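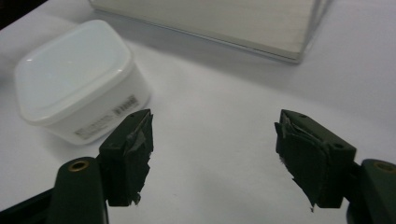
The two-finger Plinico hand tool open over a white tabletop, with a lidded food container on the left.

Hemico opens orders for Plinico hand-held gripper kit

June 15, 2018 -- Hemico today opened orders for Plinico, a hand-held gripper kit for teams that teach robots to pick up and place everyday goods. Deliveries will begin in December.

The operator holds the tool and carries out a task by hand while a camera mounted on it records the movement of the fingers. The recordings may then be used to train a robot arm fitted with the same fingers.

The kit was tried over 19 weeks at Kartha, a food packing firm, where staff recorded 2,142 short tasks with tubs, trays and boxes.

"Our packers were at ease with the tool by the end of their first morning," said Rajeshwari Kulkarni, head of operations at Kartha. "We had expected to set aside far more time for training."

Each kit contains the hand tool, a charger, a carrying case and spare covers for the fingertip pads. The covers are wearing parts and can be changed without returning the tool to Hemico. A full charge gives roughly 110 minutes of recording.

"Customers asked us for a tool they could look after themselves," said Katsuhiko Kamata, product director at Hemico. "Pads, covers and screws can all be ordered separately."

The first 60 kits will be sold through Bidov, which will also handle repairs and spare parts.

Press contact: Hawi Tefera, Hemico press office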